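Filed under: Workshop Basics / Small Parts

Sorting a Box of Mixed Electrical Bits with Two Trays

If you've ever inherited a carton of switches, breakers and odd little terminals, you know the feeling. It's treasure! It's also a mess, and it stays a mess until you give yourself a decent place to sort it. My favorite way to do it needs two plastic trays, a table with some cloth on it and a free evening, and I love it so much that I've started doing other people's boxes.

I learned the tray trick from Ornella Cattaneo when we were clearing out the old shop in Gridley. She had 435 parts to get through and she did it without losing a screw.

What you need

Two shallow trays with raised rims, in different colors
A cloth or other fabric for the table (small round things roll, and fabric slows them down)
Clear packing tape
Zip bags or small boxes
A marker and plain labels

Everything should be loose and disconnected before you start. If a part is still wired into anything, leave it alone and ask an electrician. Sorting is for the box, never for the wall.

Step 1: Set up the trays

Put the trays side by side with a bit of table showing between them. One tray is for parts and the other is for supplies. Keep to that! The moment the tape and the marker wander in among the parts, you'll be lifting things to find other things, and the whole evening slows down.

Step 2: Take out a small batch

Don't tip the box. I know it's tempting. Pick out a handful — five or six pieces is plenty — and line them up along the back edge of the parts tray. The front stays clear so you have room to turn a piece over, read it and set it down again.
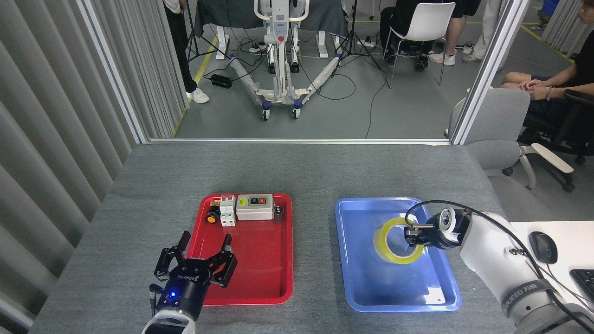
Mixed batches are fine at this stage, and I think they're more fun than pulling out all the breakers first. You get a big push-button switch next to some tiny thing you have to squint at, and every piece gets a proper look.

Step 3: Read before you guess

Turn each piece until you find the rating or part number. Breakers usually carry theirs on the front. Switch boxes can hide it on the side or under the cover. Copy it onto your own label exactly as printed, letters and all. If you can't find a number, write "unknown" and move on. A wrong label is a lot worse than a blank one.

Leave any old stickers where they are. Samuele Russo peeled a whole drawer's worth once to make it look tidy, and he's still matching parts to catalog pages.

Step 4: Bag and tape

One kind of part per bag. Slide the label in so it faces out, press the air from the bag and fold the top over. A short piece of tape across the fold holds it nicely. Stand the roll on its edge if you like to grab it through the middle, and fold over the loose end every time (future you will be thrilled).

Don't put tape on the parts themselves. The glue gets into toggles and buttons and it's miserable to clean off.

Step 5: Pull the rejects

Cracked housings, scorch marks, buttons that stick: those go in a separate box marked "do not use". Check with your local recycling center about where they can go.

Then bring out the next handful and go again. I do 11 batches, get up for coffee, and come back for more. It's a great Sunday job with the radio on, and once the bags start filling up you won't want to stop!

Related
Labeling Drawers So Other People Can Read Them
Which Zip Bag Sizes to Keep on Hand
A Pegboard Layout for a Narrow Wall
Winding Short Cables Without Kinks

Contact Lavanya Hegde | © Jorkham Workshop Notes | Back to top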